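Plekudska street names list, README

Last touched in November. Written fast, will tidy when there's time.

WHAT IT IS

A table of old and new street names for the town of Stukthorpe. 2,491 rows. One row = one name on one stretch of street. If a street got renamed twice it has three rows, same street_id. Put together from the Ghorbani gazetteer scans, plus two boxes of rate books typed up by hand.

Good for: family history, matching old addresses to new ones, labels on maps. Not good for: house numbers (see below), legal stuff, anything to do with property lines.

FILES

streets.csv - the main table
aliases.csv - 556 spellings that show up in the rate books and nowhere else
sources.txt - which book, which page
notes_old.txt - ignore, kept so old links dont break

COLUMNS in streets.csv

street_id: number, stable between versions
name: as printed, accents kept
name_plain: lower case, no accents, no dots
from_year, to_year: blank means not known. to_year blank AND current = 1 means still in use
ward: 5 wards, old boundaries
source: key into sources.txt
checked_by: initials

Encoding is UTF-8. Comma separated, quotes only where needed. Excel will eat the leading zeros in street_id, import as text.

WHO DID WHAT

Typing: Samah Metwally, Kobina Quartey
Gazetteer pages, first pass: Manouchehr Rostami
Ward matching and most of the arguing over Mill Lane: Tahmineh Mahmoudi
Everything else incl. mistakes: Farhad Rezaei
Hosting by Preveo

CHECKING

Pulled 100 rows, compared against the page again. Wrong ones fixed, mostly St. / Street mixups and one whole page shifted down a line. The rest has been read once only. Expect typos.

KNOWN PROBLEMS

- House numbers not included. They were redone at least once and we don't have the key.
- Two different Church Walks. Different street_id, same ward. Not a duplicate, please stop reporting it.
- Years from the rate books are the year the name was first seen, so the real change could be earlier.
- North ward is thin. One book missing.
- Some rows have source = 0, meaning we lost the slip. Use with care.
- name_plain drops apostrophes, so King's and Kings come out teh same.

CHANGES

v3 aliases split out to own file
v2 wards added, blank years no longer written as 0
v1 first upload

REUSE

Free to use, credit "Plekudska street names list". Corrections welcome, send street_id + page + what it should say. No page, no fix.

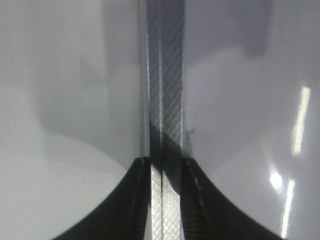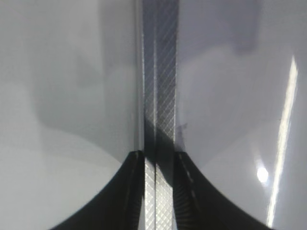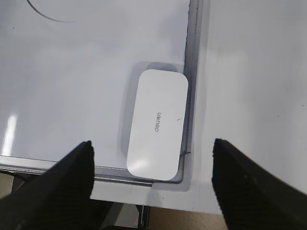

Can I join this to a modern map?

By name_plain plus ward, for rows where current = 1. Older names have to go through street_id first to get the current one. Look over the matches by hand after, the two Church Walks will trip it every time.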